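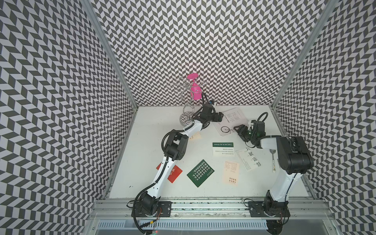 The herringbone pattern came to Okindale in 1939, when the Galska mill bought four secondhand looms and hired a foreman who knew how to thread them. Before that the town wove plain blankets and not much else. Herringbone is a twill that changes direction, so the slanted lines run one way, turn, and run back. In wool it is usually gray on gray and easy to miss from across a street. In hard black and white, covering whole walls in zigzag bands, it is a lot louder, and that is how many younger designers now like it.

Sowmya Naidu grew up two streets from the mill and came back to run its pattern room. The room holds 139 sample books, most of them with the original swatches still glued in. She has been through 104. The rest have damp in the bindings and have to be opened slowly, a few pages a day.

"People think there is one herringbone," she says. "We have pages and pages of it. Some of it was made for a single customer and never woven again."

The differences are small. A wide stripe looks calm on a coat and clumsy on a cap. A narrow one can seem to flicker, and tailors used to send it back. The foreman's notes, in pencil, are mostly complaints about yarn.

Galska stopped making suiting long ago and lived on upholstery for years. In June it put one old pattern back on the loom, a broken herringbone called Skerketti, after the lake north of town. The first run went to Ramasamy, a small furniture maker that wanted it for dining chairs. It takes 16 yards to cover a set, with some waste where the stripes have to meet at the seams.

Matching those seams is the slow part. The cutter lays out each panel by hand and chalks the center line – a half inch off and the whole back of the chair looks crooked. Naidu keeps one of the rejects in her office and sits on it every day.

The pattern room is open to visitors by appointment. The damp books stay on the top shelf.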